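Coin cuisine de Hallthorpe : la table et la vaisselle
Galerie - mise à jour le 26 août 2022

Le coin cuisine de Hallthorpe a été réaménagé en mars. La grande table blanche sert depuis à la préparation et au rangement, et la vaisselle légère a été regroupée autour d'elle. Cette page réunit quelques vues de la table telle qu'on l'utilise, puis des notes sur la vaisselle, l'entretien et le rangement.

La règle de départ était simple : tout ce qui sort du placard doit tenir sur la table en même temps, fruits et légumes compris. Les assiettes et les bols restent dans des teintes pâles, pour se repérer d'un coup d'œil sur le plateau blanc. Les objets plus sombres sont placés sur les côtés. La passoire verte est de loin la pièce la plus utilisée, et c'est elle qui revient le plus souvent dans la galerie.

Les dimensions et les conseils donnés plus bas valent pour notre installation. Le plan d'origine vient du cahier Pearce, que nous avons suivi d'assez près, sauf pour la hauteur des étagères.

Les vues de la table

Bananes, pêche, ail et fraise d'un côté, bouteille de ketchup couchée dans son assiette de l'autre. La spatule verte est rangée dans un gobelet noir, à gauche de la table.

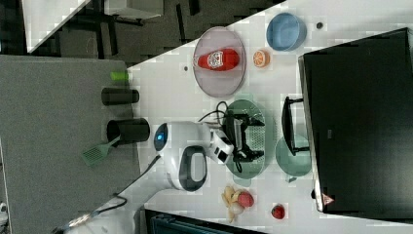

Le fond de la passoire vert sauge : une bordure de trous ronds, puis des fentes fines en biais.

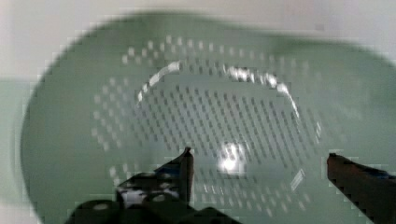

Le ketchup en diagonale sur une assiette ronde lavande pâle, la tranche d'orange juste à côté, le bol bleu clair plus loin.
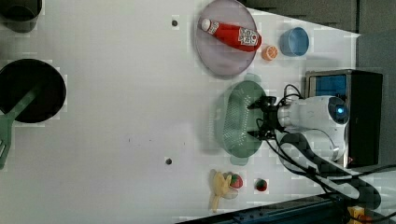

Le gris-vert de près, avec ses petits trous ronds en rangées régulières. 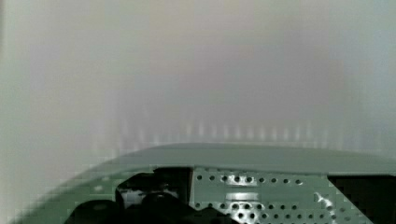 La vaisselle

Les bols et les assiettes ont été achetés en deux fois. Le premier lot venait de chez Killo, le second a été complété chez Truketero quand il a fallu remplacer des pièces rayées. Les teintes des deux lots ne sont pas exactement les mêmes, mais la différence se voit peu une fois les pièces sur la table.

Nous n'avons pas repris de vaisselle en verre. Les anciens saladiers étaient lourds et prenaient à eux seuls une étagère entière. Ils sont toujours disponibles dans la réserve pour les repas de groupe - il suffit de les remettre en place ensuite.

Entretien

La passoire se rince tout de suite après usage, à l'eau tiède, fond tourné vers le robinet. Les fentes retiennent les peaux de fruits et les petits morceaux d'herbes. Une brosse souple suffit. En cas de dépôt, laisser tremper 5 minutes avec un peu de vinaigre blanc, puis rincer.

Les assiettes et les bols passent au lave-vaisselle, panier du haut, à 60 degrés au maximum. Les spatules se lavent à la main.

Le plateau se nettoie avec un chiffon humide. Éviter les poudres, qui laissent un voile mat. Les taches de sauce partent bien si elles sont traitées dans l'heure.

Rangement

Les assiettes se rangent à plat, les plus grandes dessous. Les bols s'empilent par taille. La passoire se pose par-dessus, retournée, pour finir de sécher. L'étagère du bas est à environ 35 cm du plan, ce qui laisse la place pour les bouteilles debout.

Les fruits ne restent pas sur la table le soir. Les bananes sont mises à part, l'ail va dans le tiroir ventilé, les fruits coupés au réfrigérateur dans une boîte fermée.

Les cotes complètes du meuble et la liste des pièces à remplacer se trouvent sur la page Plans et mesures.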